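Deux nuits à Caltitz, hors saison

Je suis arrivé à Caltitz en octobre, par le car de l'après-midi.

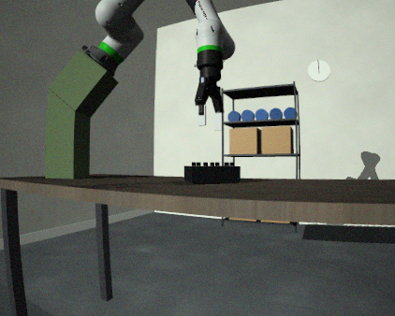
Le trajet depuis Seveo dure un peu plus de deux heures, avec un arrêt à une station-service où l'on peut acheter du café et des petits pains au fromage. La route longe la rivière presque tout du long. Si vous avez le choix, prenez une place à droite, côté eau. À gauche on voit surtout le talus.

La gare routière est en bas de la ville et il faut monter pour rejoindre le centre. Avec un sac à dos ça va, avec une valise à roulettes c'est plus pénible, les trottoirs sont pavés et par endroits il n'y en a plus. J'ai mis vingt minutes en m'arrêtant pour regarder le plan.

La place principale est un rectangle bordé de tilleuls, avec une fontaine à un bout et la mairie à l'autre. Le matin il y a quelques étals de légumes et un homme qui vend du miel. L'après-midi les bancs sont occupés par les lycéens qui attendent leur car. J'y ai déjeuné deux fois, à la même terrasse, d'une soupe aux haricots puis d'une truite. La truite était bonne, la soupe trop salée.

Derrière la mairie commence la rue des tanneurs, la plus ancienne. Les maisons ont un étage en bois qui avance sur la rue. Plusieurs sont fermées, volets tirés, et deux ou trois étaient à vendre quand je suis passé. Au bout, un escalier monte vers la porte haute, que tout le monde ici appelle Gritgate. Le nom est resté d'une époque où des ingénieurs étrangers exploitaient la carrière de gravier juste au-dessus, c'est du moins ce que dit le panneau. Il y a 300 marches environ, assez irrégulières, et une rampe seulement sur la première moitié. Là-haut on voit toute la vallée, la rivière, la voie ferrée désaffectée et, par temps clair, les premières crêtes à l'est. J'y suis monté le premier soir vers six heures et j'avais la lumière de face. Le lendemain matin c'était mieux.

Pour dormir, j'avais réservé à la pension Moodley, dans une rue calme à l'ouest de la place. La chambre coûte 48 euros avec le petit déjeuner. Elle est petite, propre, avec un radiateur qui chauffe fort et qu'on ne peut pas régler soi-même. J'ai dormi la fenêtre ouverte. Le petit déjeuner est servi à partir de sept heures et demie : pain, confiture de prunes, œufs sur demande. L'hôtel de la place demande 70 euros pour une chambre sur cour, je ne l'ai pas essayé.

Le deuxième jour, j'ai marché jusqu'au lac de barrage en suivant le chemin de halage. C'est plat et bien balisé au début, puis les marques disparaissent après le deuxième pont. Il suffit de rester sur la rive gauche. J'ai croisé des pêcheurs et un troupeau de chèvres. Au lac, la buvette était fermée jusqu'au printemps, prévoyez de l'eau et quelque chose à manger. Au retour j'ai pris par les vergers, un peu plus long mais plus agréable, avec des pommes plein les fossés.

Côté pratique, il y a un distributeur à côté de la poste et un autre à la gare routière, qui était en panne. La supérette ferme à sept heures. L'office de tourisme n'ouvre que le matin à cette période, on y donne un plan gratuit où les sentiers sont tracés de façon assez approximative.

Je suis reparti par le premier car, celui de six heures dix. Les billets s'achètent auprès du chauffeur, en espèces. Prochaine étape : Seveo, où je compte rester un peu plus longtemps pour voir le vieux port et faire laver mon linge.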